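A Month With the Dreten Counter Kit
A ceiling-hung arm for ordinary kitchens, sold in a box and installed by you
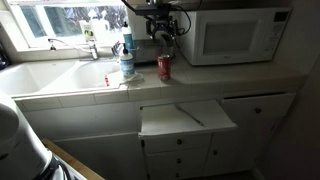
What you get

The Dreten arrives in two cartons. The heavier one holds the arm, already joined at the shoulder and elbow, along with its gripper and a bag of brackets. The second has the power supply, the control box, the cables, two sets of rubber finger pads and a printed manual of 95 pages. Batwood, the company that makes it, describes the kit as a kitchen helper for clearing and sorting counters. It does not cook and it does not wash dishes. The company is clear on both points in the manual and on the outside of the carton.

I used the kit through November in a small kitchen with a tiled counter. I paid for it at the regular price and Batwood did not know it was being reviewed until I called with questions at the end.

The kit is meant for people who want to try a real arm at home without building one. You need to be comfortable with a drill and a stud finder. You don't need to write code, though you can, and there is a section in the manual for people who want to.

Putting it up

The arm hangs from above. This is the main thing that sets it apart from the desktop arms sold at a similar price, most of which clamp to a table edge and take up the space they are supposed to clear. With the Dreten, the counter stays free and the arm comes down to meet it.

The mount has to go into framing. Drywall anchors are not strong enough, and the manual says so in bold type on three separate pages. My studs were not where I wanted the arm, so I bought a length of hardwood, screwed it across two of them and fixed the mount to that. It added half a day. The whole job took me most of a weekend, including a trip back to the store for longer screws.

The cables are the weak part of the design. They come out of the side of the arm in loops so that the joints can turn freely, and no cover is supplied. Batwood includes 9 cable ties, and I used all of them and then some of my own. The loops still stick out farther than I would like. If you have cabinets with doors that swing near the arm, measure with the cables in mind as well as the metal.

Brackets and fingers are dark metal. Against white cabinets and white tile you will notice them every time you walk in. A lighter finish is not offered.

Setup and first moves

Once the power is on, the control box makes its own wireless network and you connect to it with a phone or laptop. Setup asks you to move the gripper by hand to the four corners of the area it is allowed to work in, and then to touch the fingertips to the counter in several places. I had to do the counter step twice. The first time I pressed too hard and the arm recorded a surface slightly lower than the real one, and it then bumped the tile on its first three picks.

After that you mark the places it should stay out of. I marked the sink, the microwave door and the top of the toaster. The phone screen is too small for this job. Use a laptop.

You teach a task by guiding the arm through it. Put it in teach mode, take hold of the grip above the fingers, and walk it through the motion at a slow pace. It saves the path and asks you what kind of object it was handling. Five or six passes gave me a usable task. Fewer than that and the arm hesitated over the object for a long time before it closed.

How it handles everyday items

Soda cans are the best case. The fingers come straight down, the pads fit the curve of the can, and full or empty it lifts cleanly. I set up a task to move cans from the middle of the counter to a spot by the wall, and it completed 50 runs with two failures. Both failures were cans standing close against the toaster, where the fingers had no room on the back side. The arm stopped and waited each time, as it should.

Pump bottles are harder. Hand soap and dish soap bottles are top heavy when full, and the nozzle gives the fingers something to catch on. The arm did well when I taught it to grip low on the body. When it was left to choose for itself, it went for the cap about a third of the time and tipped the bottle.

Cloths and paper towels are poor. A crumpled towel on tile looks different every time, and the arm would often pinch a corner, lift, and drop it a few inches on. Batwood lists soft items as "supported with practice." After two weeks of practice, mine got a paper towel off the counter a little more than half the time. I stopped asking it to.

Thin metal tools are in between. A spoon or skewer on a flat surface needs the fingertips to meet very close to that surface, so the counter step in setup matters here more than anywhere else. Pulling out a cutting board and working from that gave better results than working from tile, where the grout lines sometimes caught a fingertip. The board has to be taught as its own surface, and it has to be in the same position each time.

I did not try glass or knives. The manual rules out knives completely. It permits glass "at owner's risk," and I did not want to take it.

Light

My kitchen has a window over the sink, and bright daylight caused more trouble than I expected. The sensor in the control system relies on seeing edges, and shiny enamel and chrome in direct sun gave it false ones. On clear mornings the arm refused about one task in ten and showed a message reading "surface unclear." Pulling a shade fixed it. On gray days and in the evening under ceiling lights it had no such problem.

Shadow was less of an issue. The darker end of my counter, away from the window, was where it worked most reliably.

Speed and noise

It is slow. Moving one can takes 9 seconds from the start of the motion to the return position. You could do it in one. There is a faster mode, locked until the arm has logged a set number of clean runs, and I unlocked it in the third week. It is quicker by a few seconds and much louder. I went back to the normal speed the same day.

In normal mode the noise is a low whir with a click when the gripper closes. You can talk over it. In the next room with the door shut I could not hear it.

Safety

The arm stops when it meets resistance. I tested this with a rolled towel, then a cardboard box, then my forearm, and it stopped all three times with a push that was firm and did not hurt. A stop button on a cord comes in the box, and you should mount it where you can reach it without leaning past the arm. Mine went on the side of a cabinet.

The kit is not meant for homes where small children can reach the counter. It should be switched off at the control box when you are cooking, and the manual asks for a hand's width between the gripper at rest and any appliance that gets hot. In a compact kitchen that can be the deciding factor. Check it on paper before you order.

Support and parts

I called support twice. The first call, about the counter step, was answered in under ten minutes and solved the problem. The second, about the sun, ended with a promise of a follow-up e-mail that came four days later and suggested a window shade.

Finger pads wear out. Mine showed wear along the inside edge by the end of the month, and the spare set is already on. Replacements are sold in pairs. Cables and brackets can be bought one at a time, and so can the gripper as a whole, though the single fingers cannot.

Other choices

The Mesden tabletop arm costs less and goes up in an hour, and its software is easier for a beginner. It takes up a good part of a small counter and cannot reach as far. For a workbench or a desk I would pick it over the Dreten.

Sundaram sells a rail system that lets an arm travel along a whole wall of cabinets. It is a much better machine and is priced for people who are remodeling. Installation is done by the company's own crew.

Who should buy it

Buy the Dreten if you want to learn how an arm behaves in a real room, have solid framing above your counter, and can put up with visible cables. It does a few simple jobs well and you can watch it get better at them. People with limited reach who want dependable help in the kitchen should wait. It misses too often on anything soft or top heavy, and someone has to be there to set things right when it does.

Batwood says a cable cover is planned as an add-on. It had no price for it when I asked.

Updated December 2, 2025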